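Ticket 174 — Attachments missing from archived messages
Opened by: Zorica Hodžić, Tratmont
Assigned to: Biljana Obradović, Burnance Service Desk
Status: Awaiting confirmation

Reported fault
Messages moved to the Nullia archive in January open without their attachments. The text is complete.

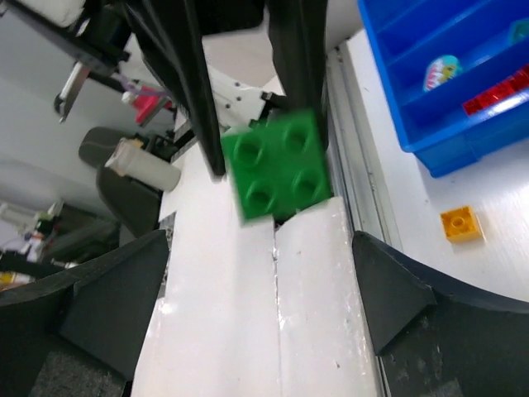
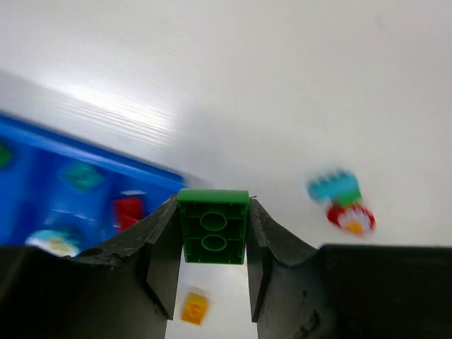
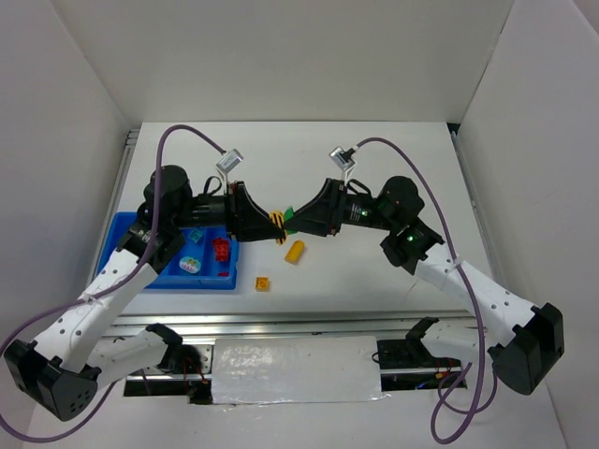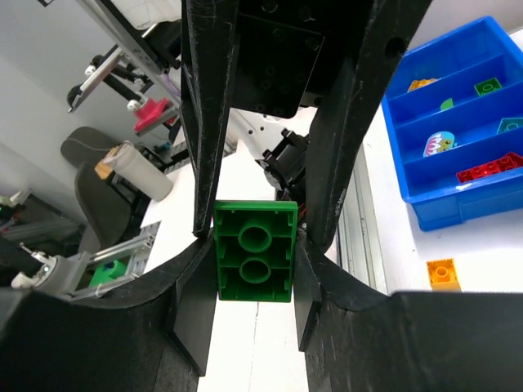 Action taken
1. The archive index was rebuilt. The fault remained.
2. The mailbox limit was found to be set at 500 MB — the former standard — and was raised.
3. The test message was archived again. All attachments opened.

Outstanding
12 older messages must be restored from backup. The user is asked to confirm the folder name in writing before this work begins.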